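Call for Participants: Reading and Recall in Long Technical Documents

The Ardale Reading Laboratory is recruiting adults for a study of how people locate and remember information in long instructional texts. The study is directed by Guilan Mao and forms the second phase of the Fisum project, which compares three page layouts for maintenance manuals and benefit handbooks. The first phase enrolled 385 readers. The second requires 545.

Participants must be 18 or older, read English fluently, and have normal or corrected vision. No technical background is needed. People who took part in the first phase are not eligible, as the two phases share several passages. Anyone employed as a technical writer or editor in the past two years is also excluded.

The study consists of two sessions completed at home. Session one lasts 70 minutes and contains six passages, each followed by a short search task and a written summary. Session two takes place two weeks later, lasts 25 minutes, and tests recall of the same material. 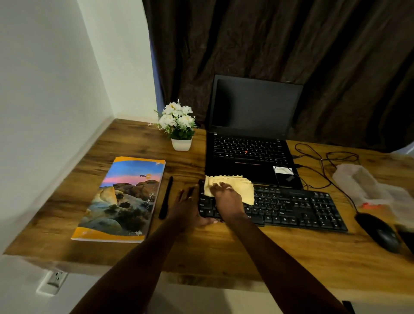

A laptop or desktop computer with a current web browser is required. Phones and tablets are not supported, because the layouts under comparison depend on line length. Participants should sit at a desk or table, close other applications, and use the same computer for both sessions. Sessions may be started at any time between 8 a.m. and 9 p.m. and cannot be paused once a passage has been opened.

Payment is $30 for session one and $20 for session two, sent by bank transfer or gift card after each session is submitted. Responses are stored under a participant number. Names and payment details are kept separately and deleted when the study closes.

To apply, complete the screening form on the laboratory's website and quote study code 807. Applicants will receive a decision by email within five working days. Enrollment remains open until the end of June or until all places are filled. Questions about eligibility should be addressed to Chunhua Tan, study coordinator, Kindano Building, Room 500.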